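Recipe testers wanted for fruit dessert book
Graner Test Kitchen, Edeslow
Paid by the recipe. Home kitchens only.

Graner is looking for home bakers to test recipes for a book of fruit desserts. The book covers tarts, crumbles, custards, sponge puddings, frozen desserts and a short chapter on fruit candies. Our own kitchen in Edeslow has made every recipe at least twice. Now they need to be made by people who have never seen them before, with ordinary ovens and ordinary pans.

Testing starts in January and runs for 12 weeks. Each tester gets 9 recipes in that time, sent out in three batches. You choose when in the week you bake, but the report for each recipe is due 7 days after you make it.

What you will do

Bake each recipe once exactly as written. Do not swap ingredients, cut the sugar or change the pan size, even if you think you know better. If you do think you know better, put it in the report.

Weigh your ingredients. Recipes are given in grams first and cups second, and we need the grams tested. If you don't own a scale we will mail you one, and you can keep it.

Write down the time at each stage: prep, resting, baking, cooling. Note the oven setting and, if you have an oven thermometer, the real temperature. A tart that takes 50 minutes in your kitchen and 35 in ours is something we want to hear about.

Take two photos, one of the batter or filling before it goes in and one of a cut slice. Phone photos are fine.

Fill in the report form. It has fixed questions on texture, sweetness, browning and how easy the instructions were to follow, and a box at the end for anything else. Most of our last group took half an hour to complete it.

Who we are looking for

You should bake at home at least twice a month. Professional training is not needed, and for most chapters we would prefer you didn't have it. We would like a mix of people: some who have made a custard many times, some who have never tried.

You need a working oven, a hand mixer or stand mixer, a 9-inch tart pan and a freezer with room for a loaf pan. For the candy chapter you also need a candy thermometer. Please say on the application if you have a gas oven. We are short on those.

You must be 18 or older and live somewhere we can mail a package of dry goods. Almond, hazelnut, wheat, egg and dairy appear in nearly every chapter, so this round won't work for people who have to avoid them.
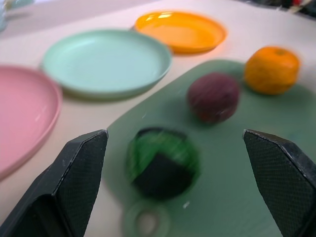
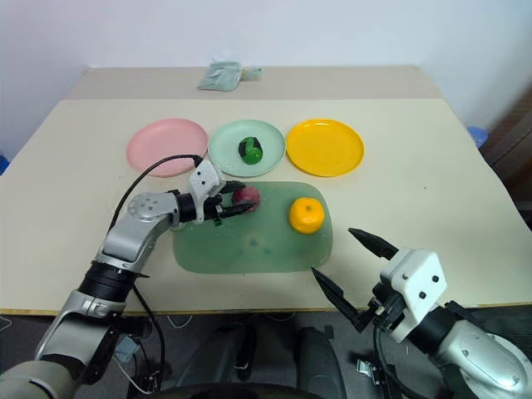
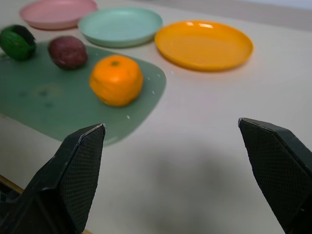

A tester from the Drornia round wrote to us that the citrus curd took her three tries, that she said so in her report in fairly strong words, and that the version in print has the step she asked for. She also said to warn people about the washing up.

Pay and costs

The fee is $465 for the full set, paid in two parts – half after the fifth report and half after the last one. Groceries are paid back separately against receipts, up to the limit printed on each recipe sheet. Please buy store brands where the recipe doesn't name a type. Vanilla beans, nut flours and gelatin sheets are mailed to you at the start of the batch.

If you have to drop out partway, let us know and we will pay for the reports you have sent in. Testers who complete the set are thanked in the back of the book, unless they ask to be left out, and receive two copies.

A few terms

Recipes are confidential until the book is out. You may serve the results to anyone you like, but please don't post the recipes, photos of the recipe sheets or the finished dishes online. There is a one-page agreement to sign before the first batch goes out.

Tell us if a recipe fails. A collapsed sponge reported in full is worth more to us than a perfect one with three words of notes, and the fee is the same either way.

How to apply

Use the tester form on the Graner site and choose "Fruit desserts." It asks for your kitchen equipment, how often you bake, and a short account (200 words or less) of the last dessert you made that went wrong and what you think caused it. Please don't attach a resume.

Applications close at 5 p.m. on the last day of November. Everyone who applies will get an answer by email in December, with a recipe sheet for a plain pear tart for those on the short list. The trial tart is unpaid except for groceries.

People who tested for Drornia may apply again. Use the same form and write the name of the earlier book in the last box.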